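Konrad Hauser
30 Oct 2021

Build thread, handheld gripper pair, continued from April. Most of this is the linkage and the fingertips. Electronics are a separate thread.

Short recap for people arriving now. Two-finger gripper, four-bar linkage on each side, printed body. You carry it by hand and work the fingers yourself. No arm attached. The point is to log how a person handles cloth and try to replay it later on the bench arm.

The April version had one lever per finger. The tips swung through an arc as they closed, so they met at an angle and rolled thin fabric out of the grip. Fine on wood blocks, useless on a pillowcase.

Current version has an inner arm and an outer lever per side, so the finger stays parallel through the stroke. Rami Majali drew the linkage. I only moved the pivots until they stopped hitting the body.

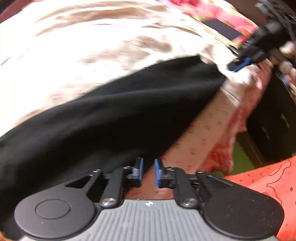

Build log / Fingers and linkage

Fingers are black, tips are blue rubber. The rubber sits on the inner face only. I tried wrapping it over the end and it caught on every hem.

One tip sits slightly taller than the other. Left it alone. For picking up an edge from a flat pile it makes no difference I can measure.

The outer lever has a triangular cutout. It saves very little plastic. What it does is let me get a driver in at an angle without taking the lever off.

Screws at the base of the inner arms: do not overtighten. Snug, then back off until the arm drops under its own weight. Threadlocker on the thread only – it creeps into the pivot and you will be drilling it out.

The body is ribbed because smooth gray prints showed every layer line and got slippery after an hour. Ribs run vertically. Joon-young Ahn suggested knurling, which looked good and took skin off.

Cycle test on the bench: 300 open-close cycles, then check the play at the tips. First set of arms had visible slop at 51. Cause was the holes, printed undersize and forced over the screws. Reamed the second set and they finished the run.

Fabric is the hard case and it is what we mostly work on now. Prints, plain black, thin, heavy, folded, in a heap. Thin cloth over thick cloth is still the worst. The tips take both layers or neither.

Ga-eun Koo is trying a softer rubber from Siregar. Early result is better pickup and faster wear. No numbers until she has run the same 300.

Working with two grippers at once needs practice. Your hands want to cross. Start with a towel, fold it in half, repeat until it is boring, then move on to anything with a pattern.

Still open:
– return spring is too stiff for long sessions
– pads on the sides of the body need a better fastening than tape
– 6 mm more finger travel would help with bulky folds

Files go on the Wadthorpe workshop share once the spring is sorted. Kaj Riis has the current set if you need the arms before that. Print them flat, 2 at a time, and ream the holes.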